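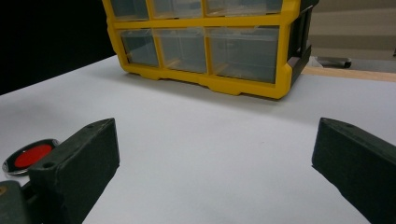

Where we've got to by the end of January

Hello all, Hongmei Pan here with the winter update on the Gedport Mending Room. Sorry it's a bit longer than the last one, there's been a lot going on!

First the money. You gave us 1,000 pounds for the season and most of it has gone on the second sewing machine (a reconditioned Amness, heavy as a paving slab and lovely to use) and on thread, needles, zips and lining fabric. The rest is set aside for the spring rent. I've put the receipts in the shared folder, apart from the one for the bias binding, which I'm still chasing.

We've run five evening sessions so far and mended 42 things. Coats were far and away the most popular, mostly zips, then school trousers, and one very old eiderdown that took three of us and two pots of tea. People really do stay and learn, too. A lad who came in with a ripped rucksack in the first week was showing his neighbour how to darn a sock by the fourth.

Buttons and small bits are now sorted by size, so we've stopped tipping everything out on the table each time somebody needs a press stud. It has saved us a surprising amount of time.

What hasn't gone so well: the heating in the Mendoza building packed up twice and we had to finish early both times. I've asked for a couple of plug-in heaters and am waiting to hear. We also had to turn away a few leather repairs, as our machines won't manage them. Climalen might lend us a heavier one for a month, and I'm going over to try it out soon.

Next up is a curtain-shortening evening, plus a proper beginners' class if I can find another pair of hands to help teach it. Do drop in if you're passing, we start at 6.30pm and the kettle goes on before that.

Hongmei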